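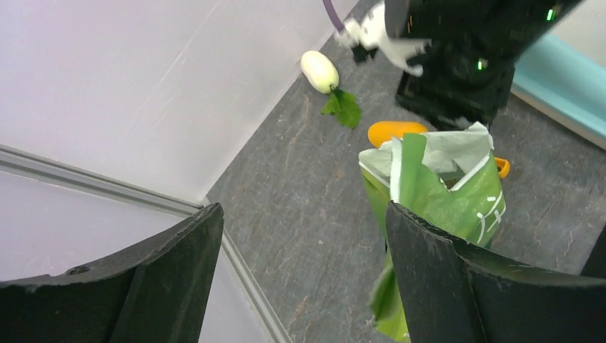
A listener at the Firness talk wanted to know why anyone needs forty minutes on putting groceries away, and had managed it unaided since college. Fair. Start with that remark, let people laugh, then ask how many have a bag of something dark and liquid at the back of the crisper. Wait for the second laugh. It's a guiltier one.

Unpacking and Other Small Defeats
Speaker notes, Skestine evening series
March 21, 2020
By the Damer Pantry Desk

Print this page | E-mail this page

OPENING (3 minutes, no slides)
Tell the Erraji market story. I went in for a radish, came out with 42 dollars' worth of things that weren't radishes, and had to go back in September for the radish. Don't do the accent.

ROOTS AND THEIR TOPS
The leaves keep drawing water out of the root after you get home. Twist them off, leave a short stub, bag them separately. Cook the greens within a couple of days, or at least be realistic about who you are. Pause here – somebody always writes down "stub."

BAGS
Everyone owns a good tote. Everyone left it in the car. Poll the room on plastic bags saved "for later" and offer 1000 as the top answer. At Firness a hand went up.

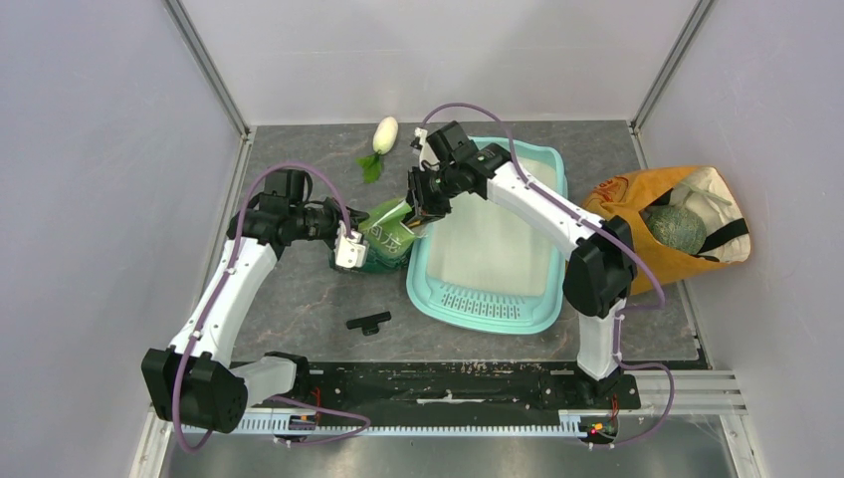
Green bag, orange tote, and a white radish still wearing its leaves.

Point I want to land: clear a landing spot before you unpack. A tray is fine. Cold things go first, roots next, and the bag gets folded before you sit down, as you will not be getting up again.

IF TIME RUNS SHORT
Drop the onion section. Keep the part about potatoes, people have strong feelings.

QUESTIONS
Someone will ask about washing before storing. Say no, dry is better, wash when you cook. Someone else will disagree at length. Drink some water.

Related items
Handout 419: Greens by the Week
The Drawer Where Celery Goes
Damer Pantry Desk: Spring Talks

Print | E-mail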